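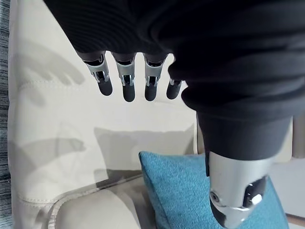
Shazia Swati wrote in to ask whether she'd ruined her cream leather sofa by going at it with baby wipes every night for a year, and could we please do a page on pale leather before she did anything worse. She has two boys and a dog, she said, and the arm nearest the telly had gone a sort of tea colour.

Well, Shazia, probably not ruined, and you've got plenty of company, judging by my inbox. I've lived with cream leather since before my own kids were at school and I've made most of the mistakes there are to make, so get the kettle on and I'll tell you what we do at our place.

First of all, put the baby wipes back in the bathroom. They're lovely for hands and faces, but a lot of them leave something behind on leather that gets sticky and then holds the dirt (I did the same thing for months and couldn't work out why the headrests kept going grey).

For the ordinary weekly going-over, vacuum first with the soft brush, and get right down into the seams and behind the cushions. Crumbs and grit are what scratch. Then take a soft cotton cloth, wring it out in lukewarm water until it's barely damp, and wipe each cushion from seam to seam so you don't end up with a tide mark in the middle. Dry it straight after with another cloth. An old flannelette pillowcase is perfect for this, and so is a worn-out singlet.

For the tea-coloured arm you'll want a proper leather cleaner made for finished leather. I use the Olurel one, the small bottle, and it lasts me almost a year. Put it on the cloth and never on the sofa, try it underneath or around the back, and wait until the next morning before you decide you like the result. Work in little circles with hardly any pressure and turn the cloth over often — you'll be amazed at what comes off! If the colour starts coming off too, stop there and ring a leather repairer.

Do take off your rings and your watch before you start. And keep new jeans and dark throws off pale leather until they've been through the wash a few times, as the dye rubs off and it's a beggar to shift. My sister's navy rug left a shadow on hers that still hasn't gone completely.

Ink is the other heartbreak. Please don't reach for the hairspray, whatever your aunty says. Blot it, leave it alone, and get advice.

Conditioner goes on twice a year here, once when the heater comes on and again in November. A thin coat, left for 2 hours, then buffed with a dry cloth. Keep the sofa back from the heater and out of the afternoon sun if your room allows it. Ours doesn't, so the blind comes down at three o'clock and we all sit there in the gloom with our cuppas.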